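From: Stavros Spanos
To: bin-picking list
Date: 20 June 2018
Subject: Re: [bin-picking] Two fingers or suction for mixed objects?

Helmy wrote:
> We're still on suction for everything and it's fine for boxes, but
> soft toys are hopeless and anything with a hole in it is worse.
> Has anybody run the Tikix fingers on a proper jumble? I'd like to
> hear how they cope near the walls before I ask for money. Also,
> which controller are you using with them?

Hi Helmy, hi all,

Yes! We've had the Tikix fingers on the KUKA at Trirnerlow since the spring and I've been meaning to write something up, so thanks for the push.

The short version is that I'm really pleased with them on soft things. Plush toys were our worst class by a long way with the old Prarnow cup, and now they're the ones I stop worrying about. The fingers close on a fold of fabric and that's that. Over the last full run we got 69 good picks before I had to step in and reset anything, which is the best we've had on a mixed bin (I did a small dance, there were witnesses).
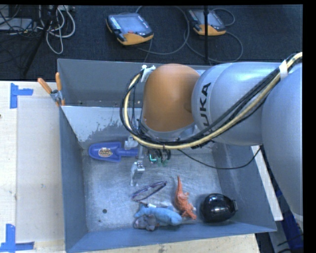
Glasses are still hard. They're thin, they lie low, and the depth camera gives us next to nothing on the lenses, so the planner often picks a point that's slightly off and the tip lands beside them. Coming down 5 mm lower helped a lot, but then you need the force limit set properly or you're scraping the floor of the bin, and ours has enough scratches already. Glossy black things have the same depth trouble, though at least they're chunky enough to forgive a bad guess.

Walls: better than I feared. The narrow tip gets into places the cup never could. Corners are another matter — the wrist wants to be where the wall is, and we lose a fair few attempts to the collision check. I'm trying 4 approach angles instead of 2 and will report back.

On the controller, we kept the standard one and run the gripper from a little board at the wrist. It works nicely, but do think about your cables early! Ours need plenty of slack for the wrist to turn, and I've re-taped the bundle more often than I'd like to admit. Also clamp your bin down. A bin that shifts a few millimetres will ruin a whole afternoon of calibration.

Has anyone tried softer pads on the tips? I'd love to compare before we rebuild the rig in November. Happy to share our settings file if it's any use to you, Helmy, just shout.

Cheers,
Stavros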